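The long wait for a ripe one

Food
13 Jul 2022
Words: Ese Ezeani

My father bought mangoes by the box and ate them over the sink, in his vest, with the door shut. We were allowed in afterwards to do the washing up. I mention this because I have since paid £6 for half a mango in a restaurant, fanned out like a hand of cards, and thought of him the whole way through.

Mango season does odd things to sensible people. From March onwards my phone fills with messages from cousins who are silent the rest of the year. Has the shop got them in? Which shop? Are they the good ones or the ones that taste of carrot? By early summer there is a queue outside Dogbe, the grocer at the end of my road, and people in it who would not normally stand for a bus.

Junaid Janjua has run a stall on Dellow Market long enough to have views on all of us. "They squeeze," he told me. "Every one of them squeezes. Then they put it back and take the one underneath." He has a handwritten sign asking customers to smell instead, and so they now smell and squeeze. 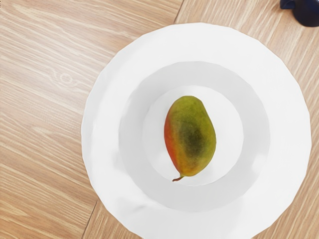

The trouble is timing. A mango is hard for a week, ready for an afternoon, and then a matter for the compost. I have tried the paper bag, the airing cupboard and the bowl of rice, which my aunt in Edard swears by and which left me with a hard mango and dusty hands. Janjua's advice was to leave it alone and go to work.

Then there is the cutting. The hedgehog method, all those neat cubes, looks well at parties and wastes the best bit, which is whatever clings to the stone. A friend owns a mango splitter, bought in a sale, and has used it once. It lives in the drawer with the melon baller.

Last summer I carried a box of them home on the train from Dellow, on my lap, and was spoken to by four strangers before Grinine. One wanted to know the price. One wanted to tell me I'd been robbed. I gave the third a mango for being polite, and the fourth got off before I could offer.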